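Reading time: 4 min

Cube and Square Table Game – Frequently Asked Questions

Last updated February 19, 2020

These are the questions which parents and teachers send us most often about the Nitau cube game. If your question is missing, please write to Benedicta Opoku at the address in the first answer box of the order letter.

What do I need to play?

You need three small wooden cubes in different colors, one white table and a roll of black tape. We use green, yellow and red. Other colors are also fine, but please choose colors that a child can name without thinking for a long time.

How big should the square be?

The square must be larger than one cube, but not so large that all three cubes fit in it easily. If everything fits, the children finish very quickly and the game is not interesting. Put one cube on the table first and lay the tape with some free space on every side of it.

Must a cube be completely inside the tape?

In the beginner rules, no. A cube which stands on the tape is accepted, and the player can correct it in the next turn. In the Ziltcombe rules, which the older groups use, a cube on the line is returned to the player. 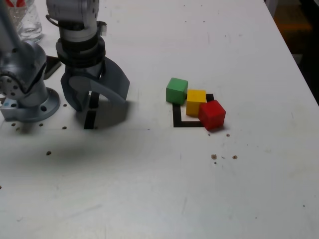 Green, yellow and red at the taped corner. The red cube is over the line.

Can the cubes touch each other?

Yes, touching is allowed in both versions. It is only not allowed to push one cube with another one. Ye-ji Cho had this question from so many families that we wrote it in bold letters on the card in October, and still it comes every week.

Which tape is the best?

We recommend a matte black cloth tape. Shiny tape gives reflections under a strong lamp, and thin paper tape tears when you remove it. Press the corners well with your thumb. When a corner begins to lift, cut a new piece – do not put a second layer on top, as the cubes will stand crooked on it.

My white table has gray marks. Is it a problem?

Not for the game. White tables get scuffs, and small crumbs are visible on them more than on a dark surface. Wipe with a soft cloth that is a little damp, and wait until the table is dry before you put new tape. For marks which stay, try a small amount of baking soda on the cloth, first in a place where it is not noticed.

How does one round go?

One player puts the three cubes near the square. The other player looks for 30 seconds, then turns around. The first player moves one cube, and the second must say which color was moved and put it back.
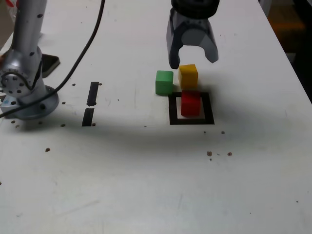 With children under 4 we do not play this game, also because of the size of the cubes. With a very young school group you can leave out the time and let them look as long as they want.

Can I wash the cubes?

Please do not put them in water. The wood can swell and the paint becomes rough. A dry cloth is enough on most days.

I lost one cube. Can I buy only one?

Yes. Write the color and the set number, for example 225 for the small set or 644 for the school set. Sets with the name Ham on the box are from an older series, and their cubes have a slightly different size, so in this case it is better to replace all three.

Contact | © 2020 Nelaton | Back to top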